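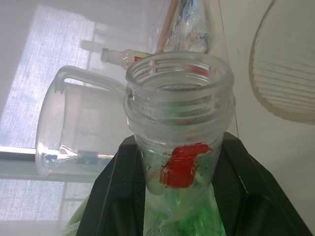 I've had a pair of arms bolted up at the Jostbridge workshop since August, and the question I get asked most is how I set them up to hold a bottle together without crushing it. So here are my notes, written up 2026-02-11, for anyone with a similar kit. My control scripts are called Filik (don't ask, it was late) but the steps should work with whatever you're running.

First, sort the fingers out one arm at a time. Open the gripper fully, put your jar where the fingers can reach it, and close in small steps. My grip values run from 0 to 231, where 231 is fully shut, and for a thin plastic bottle I stop at 138. Glass can take more, but I still go slowly - I like my jars.

Next, teach the approach. I bring the fingers in low and wide on a jar, and higher up on anything with a narrow neck. Save a waypoint 89 mm back from the bottle for each arm, then a second one just short of touching. Run those two points on their own a few times before you let anything close.

Now the fun bit, both arms at once! Put a small bottle in the middle of the table and bring the left arm in first. Let it settle, then start the right. If you send them together at full speed they'll knock fingertips, so I keep the speed at 5 per cent for the first go and have my hand on the stop button the whole time.
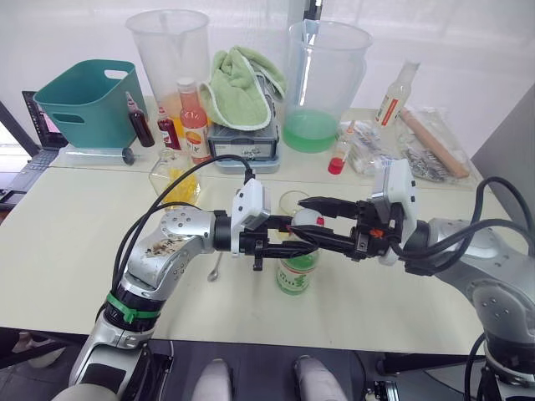 Left and right grippers meeting just above the cap, with the spoon left out on the table.

Check your cables at this point. Move each arm through its whole reach by hand and watch the loops near the wrist, as they love to snag on the elbow. Qusai Bitar showed me how to leave a bit of slack and strap the rest down, and I've had far fewer odd stops.

If the bottle tips when the second gripper closes, your two heights don't match. Drop the higher one by a millimetre or two, save it and try again. Mine took most of an evening, with a break for tea.

I'll put the lid twisting settings on a separate page once they're fit to share.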